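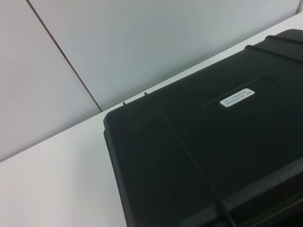 Colach asked at the outset whether the visit would cover the winter storage of instruments as well as their repair, and the host confirmed that it would. The question set the order of the day, and the notes that follow keep to it.

## Visit to the Bodnár String Workshop, Jestau

**12 Sep 2024**

The visit was arranged by the Gelus Music Lending Library, which keeps 397 string instruments on loan to schools and community orchestras. Its purpose was to review the care that loaned instruments receive between one borrower and the next, and to see the new repair rooms at Jestau.

### Intake and inspection

Each returned instrument is given a numbered tag and left to rest for one full day before it is opened. Staff then check the seams, the neck angle, the bridge and the pegs. Open seams are the most frequent fault in cellos, while violins more often come back with worn strings and warped bridges. Visitors were shown how a seam is found by tapping lightly along the edge of the top and listening for a change in tone.

The workshop uses hide glue throughout. Our members asked about modern adhesives, and the reply was that a later repairer must be able to open the joint without splitting the wood.

### Cases

A portion of the lending budget goes to cases. Hard cases are issued for every instrument that travels by bus or van, and soft bags are kept for use within a single building. Latches and hinges are tested at each return. The workshop recommends that borrowers remove shoulder rests before closing the lid, as a rest left in place can press on the top.

### Winter storage

The storage room holds up to 200 instruments. Humidity is read twice a day and entered by hand in a ledger, which visitors were free to examine. The most difficult weeks begin in December, when the heating runs without a break and pegs start to slip. Schools will be sent a one-page notice on this point before the season.

### Matters for follow-up

- Gelus will request a price for rehairing 20 bows.
- Bodnár will supply its inspection form for use at the Colach branch.
- A second visit, limited to 10 places, will be offered to school music staff. Requests should be made in writing to the lending desk.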